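We use cookies to remember your reading preferences. By continuing you agree to our cookie policy. Accept / Manage settings

The Long Life of a Good Piece of Cloth

By Elsa Haugland
21 September 2023

My grandmother kept her fabric in a cedar chest at the foot of the bed, and when I was small I believed it was the most valuable thing in the house. I still half believe it. There were curtain ends in there, and the lining of a coat nobody could remember wearing, and a length of green wool she was saving for something so good that it never came along. When the chest finally passed to me I opened it on the living room floor and did not get up again until it was dark outside (my knees have never forgiven me).

I mention the chest because I have spent most of this past year visiting people who mend, remake and generally refuse to give up on fabric, and almost every one of them started with a chest, or a drawer, or a trash bag in the attic. They are a wonderful bunch to talk to. They will feel the hem of your jacket while you are introducing yourself.

Frøydis Tveit felt mine. She runs a remnant shop called Zirnbridge at the bottom of a steep street, next to a place that fixes bicycles, and if you arrive in the rain, as I did, you will be handed a towel before you are allowed near the silks. Her stock comes from tailors closing up, theaters clearing out their wardrobe rooms, and families who turn up with a car full of somebody's sewing and don't quite know what to say. She takes nearly all of it. The price is by weight, except for the velvet, over which she has been known to bargain with customers in the wrong direction, talking them down because she likes what they plan to make.

"I had 29 bolts the day I opened," she told me, "and I thought that was a full shop." These days the rolls stand on end all the way up the stairs, and you go up sideways. On the landing there is an armchair covered in seven different plaids, which is where husbands used to be parked and where, on my visit, a teenage boy sat hemming a pair of enormous yellow pants with great concentration.

It was Frøydis who sent me on to Njål Eklund, who lives two hours north and teaches darning in his kitchen. He learned it in the merchant navy from a cook, and he darns the way some people do crosswords, in front of the radio with a cup of coffee going cold. He had me bring a sock. I brought a good one, with one polite hole in the heel, and he looked at it with real disappointment and went and got me one of his own, which was mostly hole. We sat there until the news came on. My darn was lumpy and his was like a small basket, and he made me wear mine home anyway.

Now, wool forgives you. Everyone says so and it's true — it puffs up around a bad stitch and hides it. Satin does nothing of the kind, and I would like to put in a word for it here, as it gets left out of most mending books. Pins leave marks in it. It frays while you look at it. It slides off the table and takes the scissors along. If you have an old satin dress or a lining you want to use again, the advice I collected comes down to using the finest needle you own, sewing slower than seems reasonable, and putting tissue paper under the seam and tearing it away afterward. Press it from the back, on low, with a cotton cloth in between.

And if a piece is too worn to be a garment again, make it small. Scraps of satin turn into hair ties, sachets, doll quilts, and the kind of bow that needs no sewing whatsoever, only a gather in the middle and a bit of elastic.

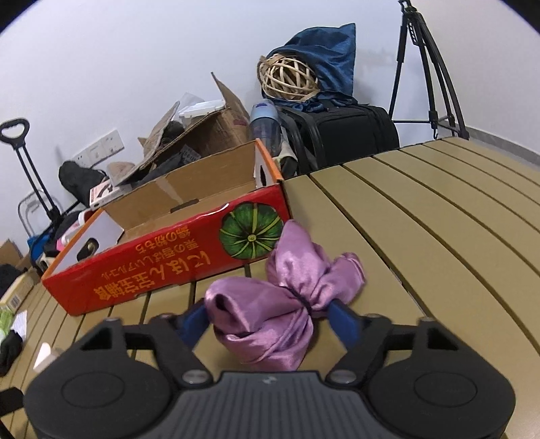
Tin-yau Lo told me that small things are where most people ought to begin, and that he wished he had done so himself before cutting into his mother's best tablecloth at the age of 32. The tablecloth is now a shirt. One sleeve is longer than the other, and he wears it every December when the family gets together, with the short cuff rolled so that his aunts won't start in on him again.

I thought about that shirt on the train home. It would be easy to talk about thrift, and thrift does come into it, but the people I met talked far more about company. They like having the old stuff around. Frøydis can tell you which theater a brocade came from and who complained about wearing it. Njål has a sweater whose elbows have been replaced so many times that he calls them the new tenants.

As for my grandmother's green wool, I took it out last week and laid it across the bed. There is enough for a skirt, or a vest and a cushion. I have bought the thread. The scissors are on the dresser, and I have walked past them for six days.

Comments

Trygve Söderlund
Cut the wool! My wife saved a piece of blue linen for 40 years and the moths got to enjoy it before she did.

hemline_hattie
Tissue paper under satin works, but so does spray starch if you test a corner first. Lovely piece, I could have read twice as much about the shop on the steep street.

Marguerite P.
Does Njål take students from out of town? I have a whole drawer of socks that are mostly hole.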